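Relitwood Clothes Swap – news for December

Quick one this month, sorry. The hall people want the rota by tonight and I am writing this on the bus with one thumb.

First the big thing. We are moving the winter swap from the church hall to the old bank building in Lombridge. Same hours, doors 10 am, done by 2 pm. Entrance is on the side, by the parking lot, the front doors stay locked. There is a ramp. Parking is free but it fills up fast, so take the bus if you can, the Allum Road stop is right across the street.

Why the move. Last time we had 312 people through the door in four hours and the line for the mirrors went back past the coat rails. Too hot, too loud, strollers stuck in the doorway. The bank has one long main room plus two side rooms, so kids' stuff gets its own space for once. The vault is not open, please stop asking, I would love to see it too.

Drop-off

Bring clothes the evening before, 5 pm to 8 pm, or on the day before 9.30 am. After that we can't take anything in, we are still hanging the last lot when people start coming through. Bags, not boxes please. Boxes are heavy and we end up with a mountain of flat cardboard that has to go home in somebody's car.

You get one token per item, up to 17 tokens. That limit is new. It used to be 25 and we ran out of rail space, simple as that. If you have more than that and just want it gone, bring it anyway and we will take it as a donation, you just don't get tokens for the extras. Tokens from the spring swap are still good. The green ones from two years ago are not, sorry, we did say.

What we want: winter coats, sweaters, kids' snow pants in any size, work shirts, plain jeans. We are always short on men's clothes and anything above an XL. What we have too much of: party tops, conference T-shirts, belts that came off something. Shoes yes if the soles are whole. Underwear no, unless it still has tags. Swimwear same rule.

Washed, please. And check the pockets. Last time we found a house key, a retainer and a shopping list that was mostly cheese. The key is still in the tin if it is yours. 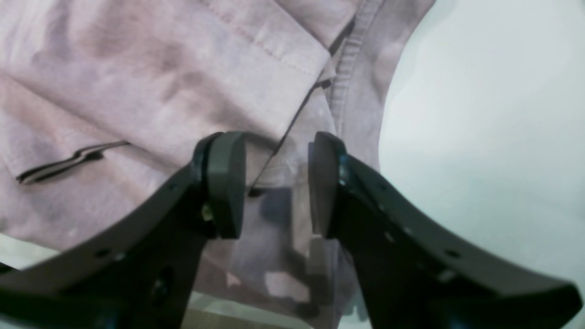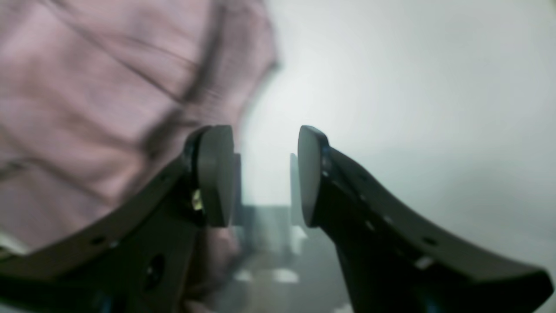
Washing colors, as we get asked about this at every single swap. Somebody takes home a lovely red sweater, puts it in with the whites and then we hear about it. So. Anything second hand and brightly colored, wash it alone the first time. Cold water, short cycle, inside out. You don't know how often it has been washed before or if it has been at all. If the water runs clear, fine, it can go in with the rest. If not, do it again alone. Salt and vinegar in the wash are what my mother swore by, I have never noticed it make any difference, but a few of you do and you are welcome to write in and argue.

If something has already picked up color from something else, don't put it in the dryer. Heat makes it much harder to shift. Soak it cold overnight with oxygen bleach if the label allows it, then wash again. Wool and silk, leave the bleach alone, try plain cool water and a gentle soap. And if it still looks blotchy after all that, you can overdye it. Cotton takes dye really well, polyester mostly doesn't, and the stitching is often polyester so it stays the old color. Which can look nice. We have two people doing a dye table in the spring if we can find a room with a sink.

Mending corner

Back by popular demand, 11 am to 1 pm in the smaller side room. Buttons, hems, holes, stuck zippers. One item per person so everybody gets a turn. If it needs a whole new zipper bring the zipper, we only keep black ones in two lengths. We could use two more people who can sew on a machine and a couple who can darn. You don't need to be fast. The sewing machines are on loan from Amadi Fabrics again, thank you to them, they also sent a big bag of thread ends in every color you could think of.

Helpers

We have most of the rota filled but the gaps are the boring ones. Set up the evening before, rail building mostly, bring gloves if you have them, the old rails pinch. Last hour on the day, when everyone is tired and the leftovers need bagging. If you do a two hour shift you get early entry at 9.30 am and a sandwich. Veggie or not, say which when you sign up, last time I guessed and guessed wrong.

Hangers. We own about 1,000 and we need them all back. They walk. If you have some of ours at home with the blue tape round the neck, no questions, just drop them in the crate by the door. Wire ones we no longer want, they bend under coats.

Leftovers

Everything that is left at 2 pm gets sorted the same afternoon. Good coats go to the winter shelter in Lombridge, baby things to the parents' group, and the rest to the textile bank behind the library. After the spring swap that came to 61 bags, which was too many for three cars and we had to go back twice. So if you have a van or know somebody with a van, even for just the one hour, please please shout.

Money. Entry stays at two dollars, kids free. It pays for the room, tea and the tokens we keep losing. Cash is best, the card reader didn't like the thick walls when we tried it in there. There is an ATM at the gas station on the corner but it charges.

Bake table as usual, drop cakes at the side door with a label saying what's in them. Nuts especialy. Bring your own cup if you remember.

Sign up sheet is on the noticeboard in the libary or reply to this email. Next newsletter in January, with the spring date if the bank gets back to us by then.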